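Hallora planner says no path to countertop, with nothing but air in the way
Forum: Perception and Planning > Mobile Manipulation

mugwrangler
Mon 26 February

Two-arm mobile base, head camera plus wrist cameras, Trelwood doing the depth fusion and Hallora doing the arm planning. The job is to go from a low pose near the floor up to the kitchen island and get the gripper next to a mug. A toddler could do it, and would at least break the mug with confidence.

Hallora returns NO_VALID_PATH on most tries. When I dump the occupancy map, the bar stool is a solid block from the seat to the floor. The footrest, meanwhile, does not exist. So the planner refuses to go near the part of the stool that is air and is perfectly happy to put a wrist through the part that is metal.

I also have an obstacle at the far side of the cardboard box that I can only describe as a second cardboard box. I own one cardboard box.

Voxel size is 12 mm, padding is at the default. Out of 808 planning requests last week, 312 came back with a path. I have tried turning things off and on again, including myself.
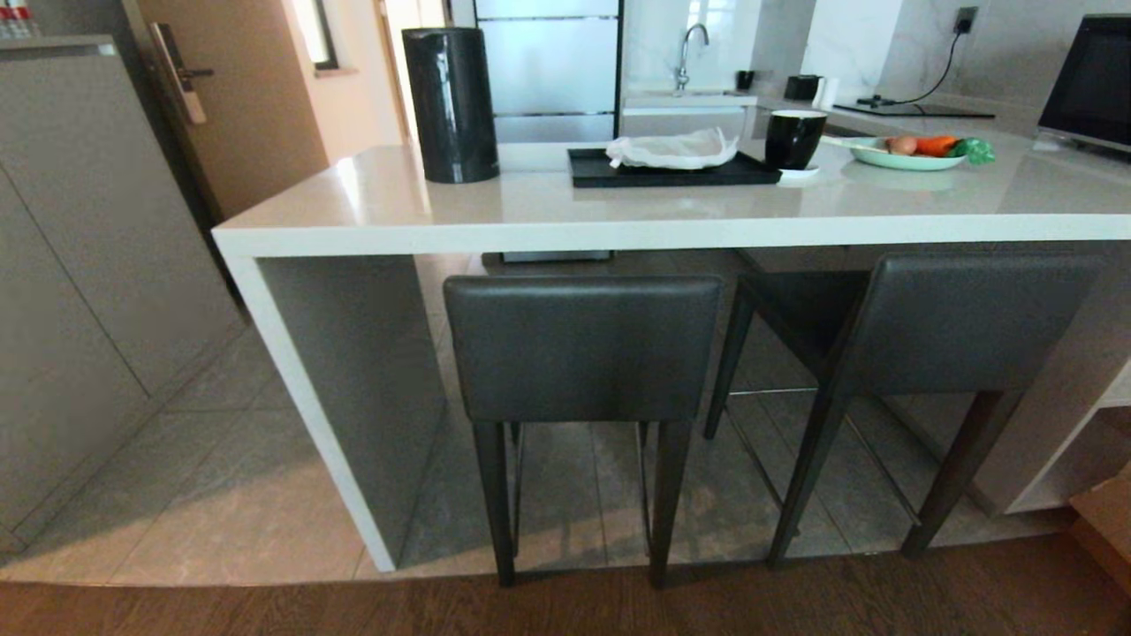
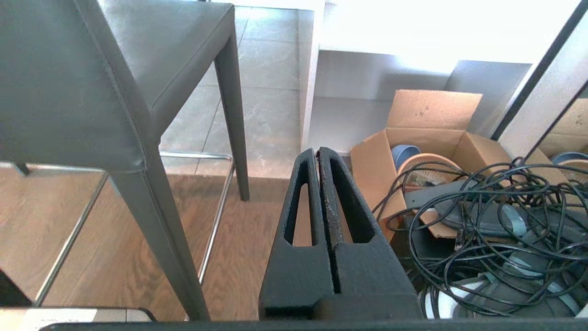
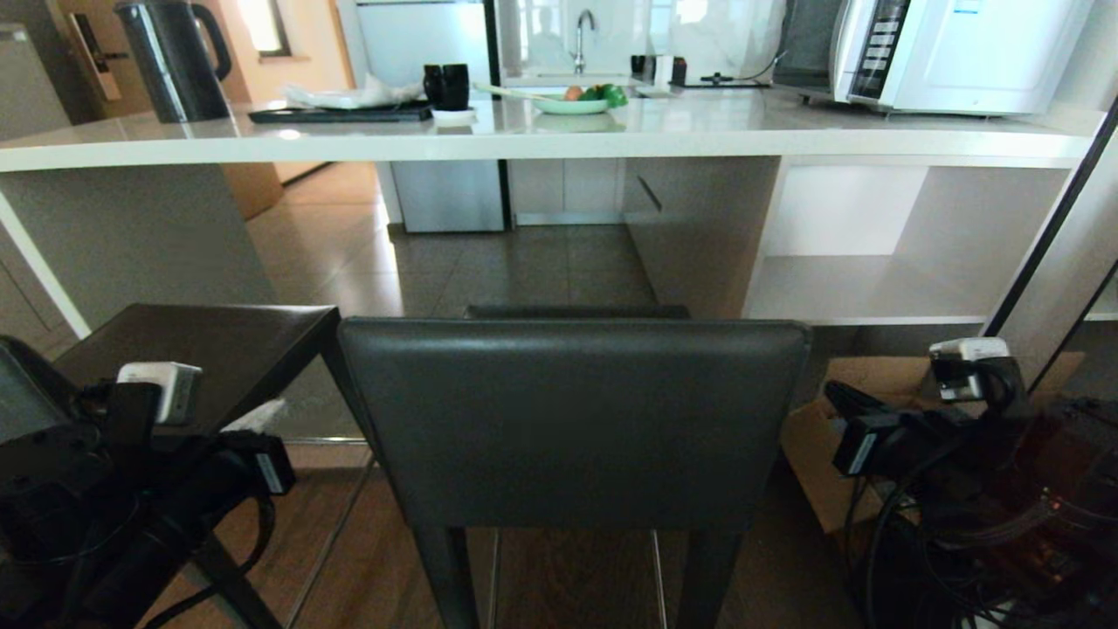 All the same kitchen. The middle one is the wrist camera.

static_hullabaloo

Your second box is a reflection. Look at the right side of the wrist view: shiny surface, cardboard flap in it, bit of blue rim, bit of orange bowl. Trelwood is fusing the mirror image as real geometry behind the surface. Mask that region or model the surface as a plane and throw out everything past it.

mugwrangler

I stared at that picture for an hour and decided it was a calibration problem. Thank you, I hate it.

padding_is_a_lie

Stool block is padding. Default padding in Hallora was picked by someone with a very empty lab. Drop it to 3 mm and the gaps between the legs open up.

static_hullabaloo

Please don't do that. With padding that small you are trusting depth on chrome-looking tubing that the OP just told you is missing from the map. You'd be opening the gate and removing the dog at the same time.

padding_is_a_lie

The dog was never there! The footrest is missing at any padding. Those are separate bugs and he should fix the one that's blocking him.

Habibur Munshi

They are separate, but the order matters. Fix the missing tubes first, then touch padding.

For the tubes, stop asking depth to do it. The stools are two copies of the same thing, so make one crude collision model (a box for the backrest and seat, capsules for the legs and the footrest bars) and fit it to the color image. The backrest is big, dark and flat-sided, about the easiest thing in that room to find. Once the pose is fitted, clear the voxels inside a region around the stool and put the model in their place. We did this in November on Birkett and it took an afternoon, plus another afternoon because I had one axis backwards.

Refit whenever the stool is bumped. One of yours is sitting at an angle to the counter in the first picture, so don't assume they line up with the island.

mugwrangler

That's sensible and I resent how much of my week it replaces. What about the cables? There's a big black heap of loops over the front of the box, and in the map it comes out as fog. It moves a bit between fusions and every so often it swallows my start state.

Habibur Munshi

Put one convex hull around the heap, make it generous, and keep out. Don't model loops.

padding_is_a_lie

Or pick up the cables.

mugwrangler

I'm a software person.

riltard_user_7

Coming from Riltard so grain of salt, but has anyone looked at the countertop itself? Glossy white, with blown-out highlights on the white stuff below it in the wrist view. If depth drops out on the counter edge you'll get a free corridor straight through it. Our planner found one of those. It was a very smooth trajectory.

static_hullabaloo

+1. Add the island by hand as a static box. It isn't going anywhere. The stools can move, the island can't.

mugwrangler

OK. Island added as a static box, everything behind the reflective surface masked out, hull on the cables. Phantom box is gone. Success rate is up, though I haven't run enough requests to quote it with a straight face. Stool is still a block because I haven't done the model yet.

padding_is_a_lie

What did you set the padding to?

mugwrangler

Default.

padding_is_a_lie

Unbelievable.

Habibur Munshi

Leave it there until the stool model is in. When you write the fitting code, check the axis on the backrest before anything else, and post the capsule radius you end up with for the footrest. Mine was a guess and I'd like a better one.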